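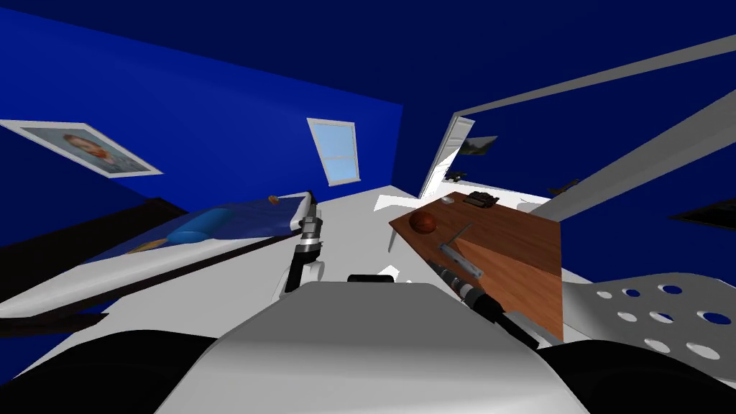

A simulated bedroom with deep blue walls, a bed and a desk.

Trade Show Badge Scans Are Not Leads
Tuesday, October 23, 2018

Every fall I get the same email from a marketing department. The show is over, the booth is on a truck, and there is a spreadsheet attached. This year's came from Prakine, a mid-size maker of door hardware I have worked with on and off since I left agency work. The spreadsheet had 484 names in it. The subject line was "484 leads!"

I read the whole list, and I think more people should do that with theirs. Many of the entries had no notes at all. Several were students. A few worked for Dronov, which sells the same locks to the same buyers and had a booth in the next aisle. After I took out competitors, vendors trying to sell things to Prakine, and people who had entered the drawing for a tablet, 70 names were left. Those 70 were worth calling. The rest were people who had been standing near a scanner.

My view is that exhibitors should stop reporting scans as leads, and that show organizers should stop encouraging them to do it. A scan tells you that a badge and a device were close together. It says nothing about whether the person has a budget, a project or any interest in a lock.

The usual defense is that volume is good and sales can sort it out later. I have worked on the sales side, and sales does not sort it out later. A rep who gets a list of 484 calls the first page, reaches a student and two competitors, and decides the show list is junk. The good names further down get an automated email with a picture of the booth on it. By November they have bought from someone who called them.

Organizers have a part in this too. The exhibitor dashboard at the Vosville regional show puts total scans at the top in large type, next to last year's total. Staff notes are three clicks away. If you put a number in front of a manager who has to justify a booth fee, that is the number that goes in the report.
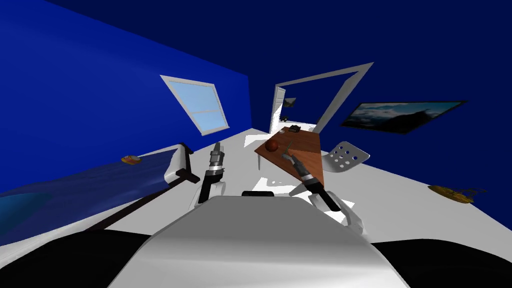

The fix I suggest to clients is cheap. Before the show, the booth staff agree on 2 or 3 questions that separate a buyer from a visitor. For Prakine they would be these: do you have a building project in the next year, who chooses the hardware, and what are you using now? If a person can't answer the first one, have a nice talk, hand over a brochure and leave the scanner on the counter.

Thorlacius, a lighting supplier I advised in the spring, tried it this way. Their scan total fell hard, and there was an uncomfortable meeting about that. The sales team called every person on the short list within a week, which they had never managed before. I can't say what it will do to their revenue. Their sales cycle is long and most of those quotes are still open. I can say the reps asked for the list before marketing had sent it.

There are fair objections. Some companies go to shows mainly to be seen, and for them a big crowd at the booth is worth something. A person with no project this year may have one the year after. I agree with both points. Count foot traffic if you want to, and put the long shots on a newsletter. Just keep them in a separate column from the people who asked for a price.

I would also drop the tablet drawing. It fills the list with people who want a tablet, and they are entitled to want one, but you have paid for the floor space, the carpet and the hotel rooms to meet somebody else.

Prakine has its booth booked again for next year. I have asked them to put two lines in the next report, one for scans and one for qualified contacts, with the second line on top. Marketing is still thinking it over.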